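Taller de materiales manipulativos
Apuntes de la sesión 6: la mesa de bloques y cuentas
16 de abril de 2025

Os dejo por escrito lo que fui contando en clase, con bastante más orden del que tuve yo hablando (o eso espero). Quien faltó a la sesión puede seguir estos apuntes sin problema, pero leed antes la ficha de marzo sobre cajas y recipientes, que hoy la doy por sabida.

El tema de hoy es cómo se prepara una mesa. Parece una tontería y no lo es, porque una mesa mal puesta se come la mitad de la actividad: el niño busca, aparta, tira algo al suelo, vuelve a buscar, y cuando por fin tiene la pieza en la mano ya no se acuerda de para qué la quería. A mí me pasó durante años, lo confieso, y siempre le echaba la culpa al material.

1. Dos mesas, una detrás de otra

Mi manera de trabajar es juntar dos mesas del mismo color. La de atrás es la despensa y la de delante es la zona de trabajo. Si las dos tienen la misma altura, mejor; si hay un escalón, poned las piezas pequeñas lejos de la junta, que luego se cuelan por ahí y hay que andar a gatas.

La de atrás se monta en fila, con hueco entre una cosa y la siguiente. Nada de montones, por favor. La regla que uso es que cada objeto se pueda coger con una sola mano sin rozar al vecino. En la de delante, en cambio, me gusta un poco de desorden: los bloques sueltos, repartidos, cada uno mirando hacia donde quiera.

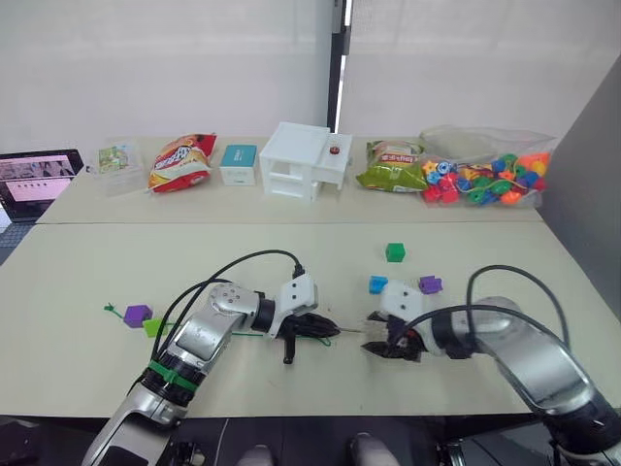
Fijaos en que los bloques de colores se quedan delante y las cuentas de enhebrar esperan detrás, metidas en su bolsa. Si se sacan las dos cosas a la vez, se mezclan, y separar cuentas de bloques al final de la mañana es un castigo que no le deseo a nadie. La bolsa transparente además tiene una ventaja: se ven las estrellas, las flores y las redondas sin abrirla, y ya podéis ir hablando de formas mientras la otra actividad sigue en marcha.

Me preguntasteis por las bolsas de aperitivos. En mi mesa entran siempre envases de verdad, rojos, verdes, los que sean, porque son blandos, crujen y cambian de forma al cogerlos. Al lado de una caja rígida el contraste es estupendo. ¡Y el vocabulario que sale! Arrugado, liso, duro, ligero, ruidoso... Con un bloque no sacáis ni la mitad.

2. El mueble de cajones pequeño

El blanco impreso en 3D da muchísimo juego. Tiene una parte alta y abierta y otra más baja con cajón, así que sirve para trabajar «dentro», «encima» y «al lado» sin cambiar de objeto. Yo empiezo siempre por «encima», dejando algo pequeño y redondo sobre la parte baja, y paso al cajón más tarde. El cajón les encanta y, una vez descubierto, se acabó lo demás.

Para la propuesta escrita quiero que redactéis al menos una consigna con cada una de esas tres palabras. Frases cortas. «Pon el bloque encima» funciona; «ahora vamos a intentar colocar con cuidado la pieza que más te guste sobre el mueblecito» no hay quien la siga.

3. Coger una sola pieza

Aquí nos paramos un buen rato y creo que mereció la pena. Un bloque se puede coger de muchas formas, y la primera que sale suele ser con la mano entera, desde arriba, tapándolo todo. La que buscamos es otra: por los lados, con dos puntos de apoyo enfrentados y la parte superior a la vista. Así se ve qué forma tiene la pieza y se puede decidir dónde va antes de soltarla.

Pasos, tal como los hicimos:

a) Elegir un bloque que tenga espacio libre a ambos lados.

b) Acercarse despacio y cerrar por los laterales, sin apretar de más.

c) Levantar un poco y parar. Esta pausa se la saltan todos (los adultos también, que os vi).

d) Mirar el borde de arriba. Los bloques azules translúcidos vienen muy bien, porque una pieza con una loma redondeada en lo alto y hombros más bajos a los lados se distingue enseguida de un taco liso. 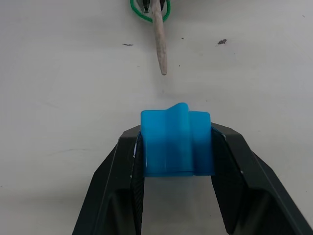
4. Recogida

Se recoge de delante hacia atrás: primero los bloques, después lo que se haya usado de la fila. La bolsa de cuentas se guarda la última y cerrada. Calculad el tiempo de recogida dentro de la sesión, que luego pasa lo que pasa y salimos todos corriendo.

5. Trabajo para entregar

Preparad vuestra propia mesa y describidla en 80 líneas como máximo. La nota se reparte así: 70 puntos para la propuesta y 20 para las consignas, y lo que falta hasta cien es para la lista de materiales, que tiene que incluir por lo menos un objeto blando. Mandadlo por la plataforma, en un solo archivo, y poned el título de la actividad en el nombre.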